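Shared Office Walk-Through: Checklist With Comments
Rurico Building, second floor
Filled in by Rebecca Palumbo, Thursday, starting at 8:15

I went through slowly this time, with my coffee, before most of you were in, and I want to say first that the place is in much better shape than it was in January. Thank you! The comments run long because I would sooner write a thing down once than chase six people in the hallway.

1. Exits and walkways

Main door opens fully, closes by itself: OK
Back stair door: OK, but stiff. I had to lean on it with my hip. Cristian Flores has promised to look at the hinges and I will try it again next week.
Exit signs lit: OK
Hallway clear: NOT OK. The flat boxes from the Lolen delivery are still leaning by the copier. They slide. Please break them down and take them to the ground floor.
Coat stand: moved away from the stair door, and thank you to whoever did it. It looks nicer by the window anyway.

2. Fire

Extinguisher by the kitchen, gauge in the green: OK
Extinguisher by the meeting room: OK, tag signed
Smoke alarm test: done, loud, sorry to Tirta Wuisan, who was on the phone at the time and handled it with great grace
Space heaters: one found under a desk, switched off and unplugged. I know that corner is cold. Come and talk to me and we will see about the radiator, but the heater has to go home.

3. Electrical

Power strips, one to an outlet: NOT OK at the long table, where one was plugged into another. I have separated them and the lamp now has its own outlet.
Chargers in good condition: mostly. I threw away a white one with the wire showing near the plug. If it was yours, I do apologize, and there is a spare in my drawer.
Cords across the floor: OK, all under covers
Kettle and toaster cords: OK

4. Desks, chairs and hands

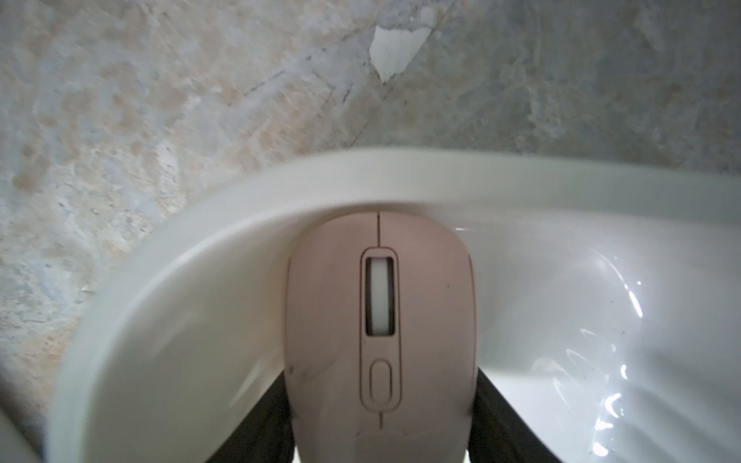
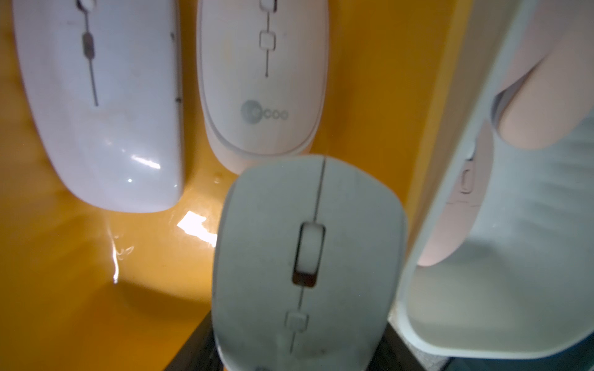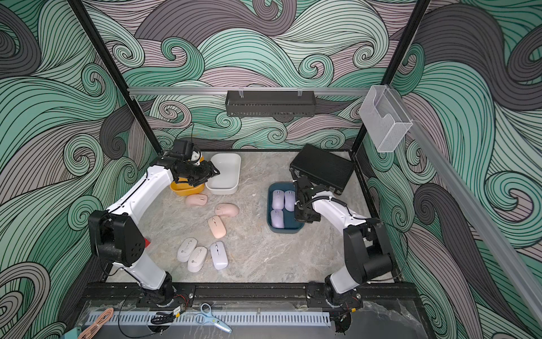

Sore wrists came up again when I went around with the sheet, and I think we should take them as seriously as we take the extinguishers, even if they make for a less exciting form. Most of us buy a mouse by the price or by what happened to be on the shelf and then hold it for years. The three resting together on the yellow-orange surface are a fair reminder that there is a choice to be made, and the glossy white one among them is the slim, flat kind, which I got on with very badly myself; my hand had nothing to rest on and I ended up gripping it with my fingertips all afternoon. Paavo Manninen likes a flat one and won't hear a word against it, so it really does come down to the hand. Try a neighbor's for a morning before you spend any money.

Chair height, feet flat on the floor: OK for most. There are 2 footrests in the supply closet for anyone whose feet dangle.
Chair arms tight: NOT OK on the green chair. The left one wobbles. I have put a note on it, so please leave it alone until it's fixed.
Screens at eye level: better than last time. A ream of paper under the screen works perfectly well.
Mouse close to the keyboard: NOT OK at several desks. If you have to reach out past a stack of folders to get to it, your shoulder will let you know by the evening. Move the folders.
Glare from the windows: OK with the blinds half down

5. Kitchen

Floor dry, mat flat: OK
Sharp knives in the block: OK
Fridge door seal: OK
First aid box: short of bandages again. I have ordered 4 boxes of the ordinary kind, and they should come with the Bamus order. Please write on the card when you take the last of anything.
Top shelf: the big glass jars are too heavy to be up there. Arlindo Moura and I brought them down together and they now live next to the sink.

6. Storage room

Shelves fixed to the wall: OK
Step stool: OK, rubber feet all present
Cleaning products labeled: NOT OK. One spray bottle had no label at all. It smelled like vinegar, but I wasn't going to bet on it and it has gone out.
Light switch: works if you press the bottom of it firmly. Reported to the Llanos office downstairs.

To do before the next round

Boxes by the copier: everyone who had something in the delivery
Stair door hinges: Cristian
Green chair: me
Radiator in the cold corner: me, with a phone call to Llanos
Label for the new spray bottle: Tirta, who has the good handwriting

If I have missed something at your desk, leave a note in my tray or stop by before lunch.

Rebecca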